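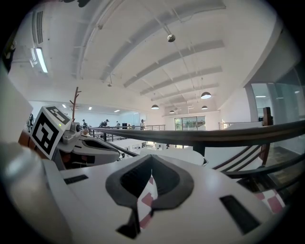

Can a machine do it yet? Cloth chores, job by job

Readers keep asking which chores they can hand over, and I love this question! Cloth is my favorite test. A checkered tablecloth or dish towel is easy for us and a real puzzle for a gripper, which has to find an edge in something that changes shape every time it moves.

Picking up a towel: Yes, mostly. Two grippers working together do far better than one. Bold checks also make it easier for you to see whether the corners line up.

Folding: Getting there. Start with small, square pieces and a clear surface. I time my own folding at 7 seconds a dish towel, and I'm still ahead — for now.

Spreading a tablecloth: Not yet, in my book. Do the big shake yourself, then smooth from the middle out with flat hands.

Wiping a railing: Keep this one. Curves and balusters are fiddly, so wrap a damp cloth around each bar and slide down. Dry the wooden handrail right away.

Shop rags: Sort them by hand before anything automatic gets near them. Oily ones go in a lidded metal can, never in the pile.

If you're trying a machine at home or in the shop, give it one towel size and plenty of light. Mixed laundry can wait until the plain squares go well. I can't wait to get to fitted sheets!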